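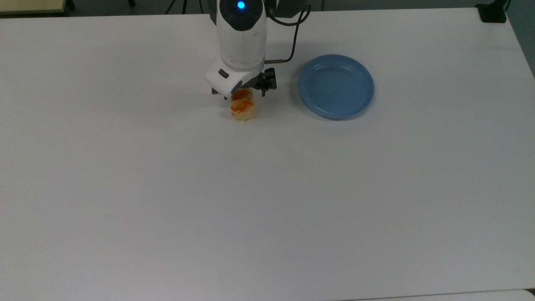 Rafsan Herath wrote under last month's post that I had the wrong idea about hard water, and that if I wanted my bread to behave I should stop blaming the flour and look at the tap. He said he had moved from a soft water town to Treradance, which is chalk all the way down, and that his dough went from slack and sticky to tight and slow without him changing anything else.

I had written that the flour must have been a bad bag. I still had half of it, so I could check.

Our water at Drinden is hard. The kettle needs descaling every few weeks and the shower head blocks up. I had never connected this with bread, although I had read somewhere that a bit of hardness is good for dough and a lot of it slows things down. I bought two large bottles of soft water from the supermarket, which felt silly, and made the same loaf twice on the same Friday, one with tap water and one with bottled.

Same bag of flour for both. 500g white, 10g salt, the usual spoon of starter, 61 per cent water. I normally go wetter than that but I wanted dough I could handle without adding flour to the worktop, as that would spoil the comparison. Both bowls sat by the back door under plates.

The bottled one was softer within the first hour. I could feel it when I did the first fold: it stretched further before it pulled back. The tap water dough was firmer and I had to wait for it to relax. By lunchtime the soft one had spread across the bottom of the bowl and had bubbles at the side. The other was behind it, but it held its shape better, and if you had shown me only that bowl I would have said it was the nicer dough.

I shaped them both at the same time, which in hindsight was a mistake. The tap water one needed another 40 minutes and I didn't give it them. I had to be out by four.

Results, then. The bottled water loaf was wider and flatter with a more open crumb. The tap water loaf was taller, closer, and a bit gummy near the base, and I put that down to rushing it. The taste was the same as far as I could tell. My sister preferred the tap water one for toast. The crust was darker on the bottled one but it was on the left side of the oven, and the left side has always run hot.

So Rafsan is right that the water makes a difference, at least here and with this flour. I don't think it explains everything about the loaf I was complaining about last month. That one collapsed altogether, and neither of these did. I now suspect the starter. I had left it in the fridge for 12 days and fed it only once before using it, when I usually feed it twice.

A few people asked which flour it was. It was the Bornama strong white, the one in the paper sack. I take back what I said about it. I have also been using a Tijani stoneground for the brown loaves and have no complaints there, except that the sack is badly glued and leaks in the cupboard.

I won't be buying bottled water for bread. It costs more than the flour and it is a nuisance to carry home. What I have done is move the whole timetable back. I mix before breakfast now and leave the dough alone until it looks ready, and on baking days I don't plan anything for the afternoon. I have also put the water up a little, to see if that makes up for the tightness. The first attempt was good. The second stuck to the cloth and came out lopsided — my own fault, I was short of rice flour and thought I would get away with it.

Someone else asked if a filter jug would do the same job as bottled water. I don't know. We had one years ago and I gave it away because it took up a whole shelf of the fridge. If anybody has tried it with bread, leave a comment and tell me how hard your water is to begin with, or it won't mean much to the rest of us.

Next time it will be the brown loaf, and what I did about the lid of the bread tin.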